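**Garby sets equipment plan for two-armed handling cells, opens tender to integrators**

FEMWOOD. Contract packer Garby will buy 4 two-armed robot cells for its bottle handling lines and has published the budget rules under which they will be selected, the company said. Purchasing will be staged. One cell will be ordered first, and the remaining units will be released only after the first has met its acceptance figures on the Femwood line.

The plan covers a single task family: picking up filled plastic bottles that arrive lying on their sides, turning them upright and placing them in trays with the caps up. At present the work is done by hand at the end of each line. It was left out of the previous automation round, when Garby replaced its case erectors and palletizers, since the bottle formats changed too often to justify fixed tooling.

Garby evaluated two types of end effector during the planning phase. The first was a conventional parallel gripper with exchangeable jaws. The second was a multi-fingered hand, used in pairs. Jaw sets were cheaper to buy, but each new bottle diameter required a new set, a changeover procedure and a storage position. Hands cost more per cell and carry a higher maintenance allowance, and the tender permits either, provided the bidder prices the full service period.
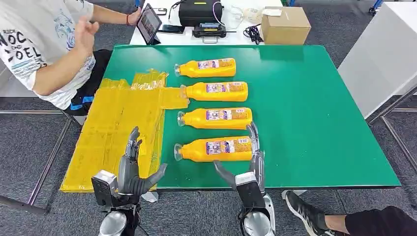 *Photo: Garby / Metwally. Two-handed bottle handling, tabletop layout with four bottles.*

"The purchase price of the arm is the smallest surprise in the budget," said Nesma Kamel, head of equipment planning at Garby. "What moves the total is spare fingers, recalibration hours and the time an engineer stands next to the cell. We have asked bidders to put a number on each of those, and to hold it."

Bids must be broken down into the following lines:

- arms, wrists and end effectors, priced per cell
- controllers, cabling and safety equipment
- work surface and fixtures
- integration and on-site commissioning
- operator and maintenance training
- spare parts and consumables for the service period
- software licenses, with renewal terms stated

A bid that combines two or more of these lines into one figure will be returned for correction. Bidders may propose leasing in place of purchase, in which case the same breakdown applies to the monthly rate.

Acceptance of the first cell is tied to a continuous run of 728 bottles, drawn from the formats in regular production. The cell must complete the run at a rate of no less than 400 bottles per hour, measured at the tray. Dropped bottles, crushed labels and operator interventions are logged separately. If the run is stopped for a fault in the cell, it restarts from zero. Faults in the upstream conveyor do not count against the bidder.

Metwally, the engineering office retained for the project, prepared the technical specification and will witness the acceptance run. Its project lead, Gion Schnyder, said floor space had shaped the document as much as throughput. "The lines were laid out for people standing at a table. The cell has to fit in that footprint, and a technician has to be able to reach the wrist units without moving the table," Schnyder said.

Payment follows the same stages. A deposit is due on order, a second installment on delivery and a third on acceptance. Garby will retain 10 percent of the price of each cell until the end of the warranty period. Sturell, which supplies the trays and the infeed conveyors, will provide drawings and sample trays to all registered bidders on request.

Questions on the specification should be sent in writing to the Garby purchasing office by the end of May. Answers will be circulated to all registered bidders. Site visits to Femwood can be booked for Sundays, when the lines are stopped for cleaning.

**Press contact:** Garby, Equipment Planning, Femwood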